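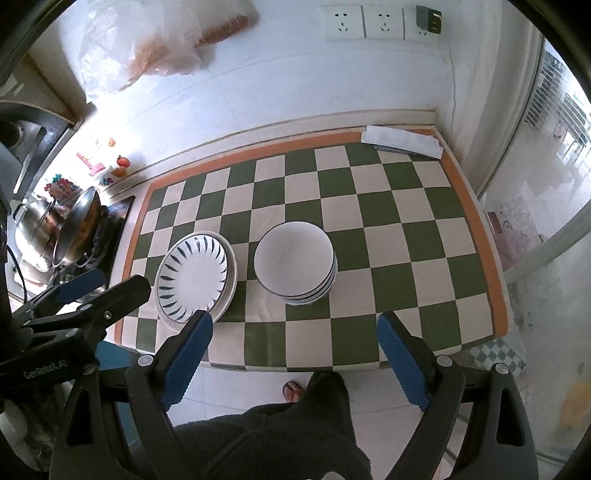 Film Comedy, Week 4: The Remake Problem
Notes to go with the lecture, put up July 19, 2026

I promised I'd type these up properly, so here they are, with the bits I rushed at the end filled in (sorry about that, the clip of the wedding speech ran longer than I remembered and I didn't have the heart to stop it).

We were looking at what happens to a comedy when somebody makes it again a generation later. Our pair was Ellery, the black and white one about the hotel owner who pretends to be his own guest, and Kinar, the colour remake that moves everything to a ski lodge. If you missed the screening, both are on the shelf in the Derkunbridge library. Ask for item 1123 and item 1538, because the spines are blank and you'll be there all afternoon otherwise.

What stays and what goes

The plot hardly changes. Owner checks in under a false name, falls for the inspector, gets found out at dinner. What does change is who knows what, and when. In Ellery we're told about the disguise in the first scene, so every joke after that is us waiting for him to slip. Kinar holds it back for 20 minutes! I still can't decide if I like that. You get one lovely surprise, and you pay for it with a first act in which a man is strangely rude to a receptionist and we've no idea why.

Have a look at the soup scene in both. The older film plays it in one long shot, everybody at the table, and you choose where to look. The remake cuts to a face after every line. I laughed more at the first and a good half of you laughed more at the second, which made for the best argument we've had so far, so do bring it back up in your essays.

The star question

A remake is nearly always built around somebody the audience already likes, and the script bends to fit. The owner in Ellery is a bit of a coward and the film lets him be one. By Kinar he's got a dead brother, a dog and a big apology in the snow. I find the apology hard going (I went and made tea during it the second time round), but watch how the music drops out just before he speaks. Somebody took care over that.

For next time

Watch Nusteo before January if you can, as we'll be starting the new term with it. It's slow for the first half hour and then very silly indeed.

Read the handout on farce and doors.

The essay is 3000 words on any original and its remake, apart from the two above. Pick a pair where you like at least one of them. Please put the titles and years at the top of the first page, and tell me which version you saw first, as it colours everything.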